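Coffee with the woman behind Lundaleo

I'd been walking past Lundaleo for most of a year before I went in. It's the narrow shop at the bottom of the hill in Prirkinitz, between the shoe repair place and the bakery, and from the street you mostly see old picture frames and the backs of chairs. What I didn't know is that there's a workshop behind it, and that the owner spends her days fixing plaster ceilings. Well, pieces of ceilings. Roses, moldings, the leafy bits in the corners that everyone forgets to dust.

She asked me not to use her name ("people will call me at dinner, they already do") so I won't. She made the coffee, I brought the buns, and we sat on two upturned crates for a whole morning.

I started by asking how anyone ends up doing this for a living. She laughed and said she was a bookkeeper until she was 28. "I rented a room with a gorgeous ceiling and a leak. One night a piece the size of a dinner plate came down on the bed. I wasn't in it, thank goodness! The landlord wanted to pull the whole thing down and put up flat board. I said give me a month." It took her three, and she says it was terrible work. She still has the first rose she cast, and she let me hold it. One petal is upside down.

After that came classes in the evenings, then an old plasterer who let her sweep his floor and mix for him on Saturdays – sorry, on her days off, as she corrected me, "it was never a regular thing, he called when his back hurt." He taught her to listen to a ceiling. You tap it with your knuckles, and the loose places sound hollow. She had me try it on her own wall and I couldn't hear any difference at all, which she found very funny.

The shop came later. She sells old frames out front because frames pay the rent in winter, when no one wants dust sheets in the living room. The ceilings are what she loves. She did a house in September that had 8 rooms, all with different moldings, and somebody had painted over every one of them so many times that the flowers looked like potatoes. "You pick the paint out with a dental tool. Then you pick some more. I listened to every radio play there is."

I asked about money, because I'm nosy. A small ceiling rose from her molds costs 600 with fitting, and she knows that people can get a plastic one for much less. She doesn't mind. "Some of them are nice! If you like it, stick it up. But if you have the old one in pieces in a box, please bring me the box first."
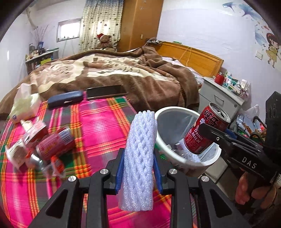 The box comes up a lot with her. People throw out the pieces before they call, and then she has to guess at the pattern from whatever is left in the corners. So if something falls, she says, keep even the crumbs, and take photos of the ceiling with a lamp held off to one side so the shadows show. And don't glue anything yourself. She was pretty firm about that one.

We got onto this past year, of course. She lost some jobs in the spring and then got more calls than she could handle, and her theory is that people were lying on their sofas looking up. "They'd never seen their ceilings before. Now they see every crack." Most cracks are nothing to worry about, by the way – the fine ones that look like hair have usually been there for decades. I went home and checked mine.

Is she teaching anyone? Not yet, though she'd like to. She wants somebody patient who isn't scared of ladders, and she's had two people try it who were one but not the other. Until then it's just her, the radio and a very heavy bag of plaster that I foolishly offered to carry in from the van.

Lundaleo is open from 10 most mornings. Knock hard if the door is locked, because she's probably out back with the radio on.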